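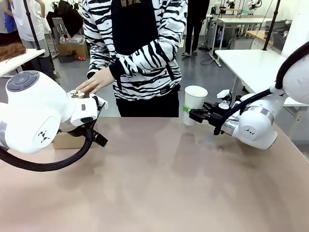 Karlijn Hoekstra has been giving piano lessons in Edstead for ten years, and I went round to ask why so many grown-ups give up by September. "They sit too stiff," she said, before I'd even got my coat off! Her big thing is the hand: palm down, fingers spread, like the one in the photo, and then let the wrist go soft. "You can practise it on anything — the bread bin, your knee."

She has almost 113 pupils on her books (I'd be in bed by teatime) and her oldest started with two fingers and a hymn. "He still rushes," she told me. "I still shout."

By Hollis, for Plallden

2 comments · 10 shares

Contact us | © Plallden | Back to top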